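The kitchen that never gets dirty

Ask the planning team at Barkico how their software is doing and the answer comes back as a percentage. I have learned to ask a second question, which is where the number was measured. In this case it was a simulator, and the people in charge of it were good enough to say so before I had my coat off.

Their product is called Jin. It takes views from a two-armed robot, works out what is on a worktop, picks something to lift and plans a path for the arm. Lungile Nkosi, who leads the perception side, wants one planner that copes with any counter you give it. The current release has been through 153 layouts of the same kitchen. It finished the task in 67 of them.

I was more interested in the others. Charoen Chaiyaporn opened the log on one and scrolled for a while. The planner had asked for a path, been refused, asked again with a slightly different wrist angle and gone on like that until the clock ran out. "It isn't stuck," he said. "It's searching." I wrote that down and put a question mark beside it.

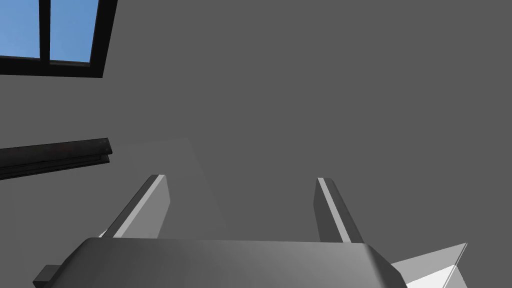
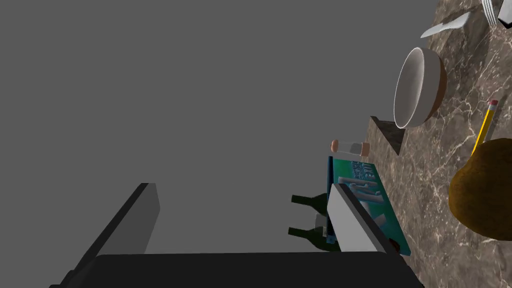
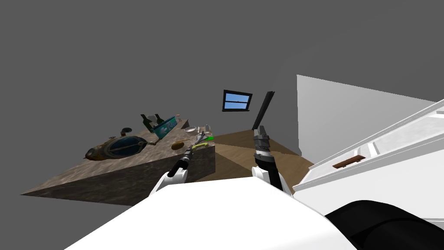
Rendered views from the simulated kitchen used to test Jin.

Trarkemska, 30 August 2021

The wrist view is where my doubts begin. When the gripper points up at a plain grey ceiling, with a bit of window in the corner, there is very little for a perception system to hold on to. Over the marble it has the opposite trouble. A finger of the gripper covers the middle of a teal box, and the bodies of two green bottles vanish behind the finger and the box. Jin has to guess at what it can't see, and Nkosi concedes that its guesses are scored against a simulator that knows the right answer to the millimetre.

Real kitchens keep no such record. Glass catches the light, cartons sag, and a camera mount works its way loose over a fortnight. Duangjai Intarasuk, who writes the control code, told me the team adds noise to the joint readings to make up for this. How much noise? She named a setting. Where did the setting come from? It came from the release before.

None of this makes the work worthless. A simulator is a cheap place to find a bad plan, and Intarasuk's replay tool, which lets you stop a run and see every path the planner threw away, is the best thing I was shown. I would happily have spent the afternoon with it.

Barkico says trials on hardware will follow in 2 stages, and gave me no date for either.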